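Subject: Re: [storero-demos] cup task, how many more do we need?
From: Declan Brunton
Date: Oct 10, 2024

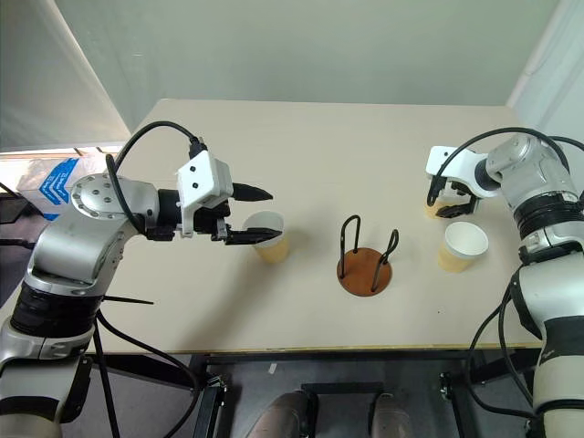
Answers to Priya's questions are inline. The short version is that I'd like another 50 episodes of the cup task before we retrain, and I'd like them to be less alike than the ones we have.

Priya Benavides wrote:
> We have 118 episodes of cups to holder on the share now. I went
> through them last night and marked 11 as bad, mostly double grasps
> and a few where the operator stopped halfway. Do you want those
> deleted or kept? Also, are we staying with three cups and the wire
> holder, or moving on to the tray?

Keep them, but move them to the rejects folder and put the reason in the notes field. Paltov wants failed grasps for the success classifier, and it's a pain to get them back once they're gone.

Stay with three paper cups and the holder for now. The tray can wait until the policy handles this one. On the last checkpoint it did 34 trials and almost all the misses were on the right arm, when two cups started close together. The fingers come down on the first cup and bump the one next to it. We have very few starts like that in the data, so please set up more of them, on both sides of the table.

Other things for whoever is driving:

Turn the holder between episodes. In most of what I watched the loops face the same way and the model has learned that.

Let both arms work. Some operators park the left one and do everything with the right.

If you knock a cup over, stand it up with the gripper and keep recording. Don't reach in by hand.

Go back to the home pose before you stop the recording. Rosenthal's script trims on that, and without it the end of the episode gets dropped.

> Can I change the language label? "Put cups away" is vague.

Yes. Use "place the paper cups in the holder" for the new ones and I'll relabel the old set with the same string.

Declan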